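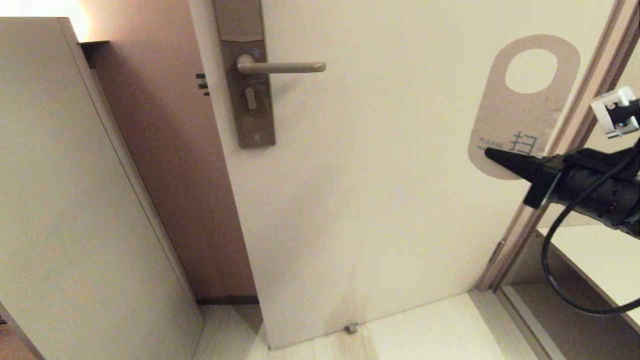 Minutes of the Housekeeping and Front Desk Meeting

Tillman House, ground floor meeting room
8 October 2026
Present: housekeeping (day and evening shifts), front desk, maintenance, laundry, general manager in the chair
Apologies: night desk

1. Minutes of the last meeting

The August minutes were accepted with one correction. Under item 4, the replacement kettles went to the Maston wing and not to the main building. The kettles for the main building are still on order.

2. Door hangers

The meeting discussed the beige paper hangers that ask for the room to be made up. They carry the request in English and in Chinese, with the English in teal-blue ink, and have the large oval opening that goes over the handle. Front desk reported that guests understand them and that there have been no complaints about the wording.

Housekeeping raised two points. The paper creases at the opening after a few uses, and creased hangers are being put back in rooms. It was agreed that any hanger with a fold or a stain is to be thrown out and a new one left on the desk. The second point was where guests hang them. Some are left on the room side of the door and are missed by the person doing the corridor. Front desk will mention this at check-in for stays of more than one night. A line will also be added to the room information sheet.

The current stock is 400 hangers. A quote for a plastic version was received from Kollesow. After some discussion the meeting decided to stay with paper until the present stock is used up and then look at the quote again. Laundry asked that hangers be removed from bundles before they go down the chute, as several have come through with the sheets.

Action: front desk to change the information sheet. Housekeeping to check hangers in all 74 rooms during the next full turn.

3. Locks and handles

Maintenance has been through the second floor. Six lever handles were loose and have been tightened. The thumb-turn below the handle was stiff in two rooms and both have been cleaned and greased. One may need a new part if it gets stiff again.

Housekeeping asked what to use on the champagne-bronze lock plates. The spray now on the carts leaves streaks on brushed metal. Maintenance said to use a damp cloth and then a dry one, with no spray at all near the keyhole. Carts will carry a separate cloth for this. The white doors can still be wiped with the ordinary cleaner, but marks next to the plate should be done by hand with the same damp cloth.

Action: maintenance to put a note on the supply room wall. Evening shift to restock cloths.

4. Entry to rooms

A guest in the Maston wing said that a member of staff came in without waiting for an answer. The procedure was read out again. Knock, say "Housekeeping," wait, knock a second time, wait, and then open. This applies when the make-up hanger is out as well. If the door is bolted from inside, leave it and tell the desk.

Front desk asked for requests received by phone to go on the same list as those found on doors. At present there are two lists and one room was missed in August. A single list will be kept at the desk and collected at the start of each shift.

Action: front desk to set up the list.

5. Paintwork

Scuffs on the pink walls by the doors were discussed. Most are at cart height. The paint was supplied by Dodthorpe and there are two cans left in the basement, one of them opened. Maintenance will touch up the worst places on the second floor first. Carts are to be parked on the opposite side of the corridor while a room is being done.

6. Any other business

Laundry is short of 15 hand towels. Shifts to check the linen closets on each floor.

The bulb in the service stairwell has been reported again. Maintenance to replace the fitting.

The date of the next meeting will be posted in the staff room.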